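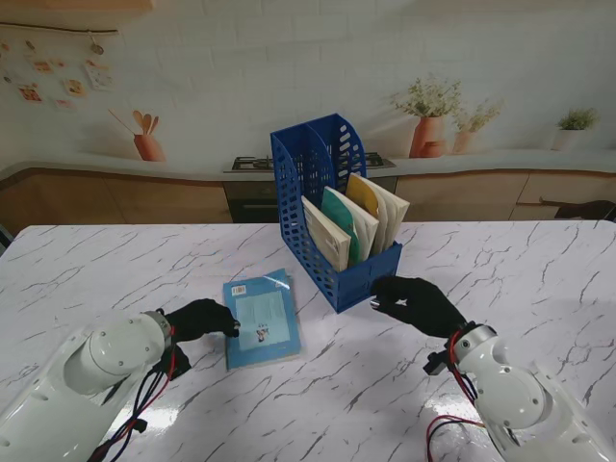 Blue paperback and magazine file holder on a tabletop.

Skivanell: autosave stops after second region

Sikora_B
PC version, patch 2,507. Autosave works normally in the first region. After the ferry to Sidberg the icon still spins in the corner but the timestamp on the slot never changes. Lost a whole evening on Monday. Manual saves are fine. Disk has plenty of space and cloud sync is off. Is there a setting I have missed?

Hanna Kubiak
The autosave slot has a size limit. Once the file goes over it the game runs the save routine, fails to write and gives no error. Sidberg adds a lot of map data, so most people hit it there.

Go to the save folder and check the size of auto_0. If it reads 2,365 KB, you are at the limit. To clear it:
Make a manual save and quit to desktop.
Copy the whole save folder somewhere else.
Delete auto_0 and auto_0.bak. Leave the profile file alone.
Start the game, load the manual save and set autosave slots to 6 in Options, Gameplay. The default is 2.

The game then spreads the map data across the slots. Check the timestamp after your next fast travel.

nolus
same here, verifying files did nothing for me. i just save by hand at every inn

Sikora_B
Mine was 2,365 KB exactly. Deleted both files, set the slots to 6, and the timestamp now updates. The journal markers for Sidberg have reset to unread, which I can live with.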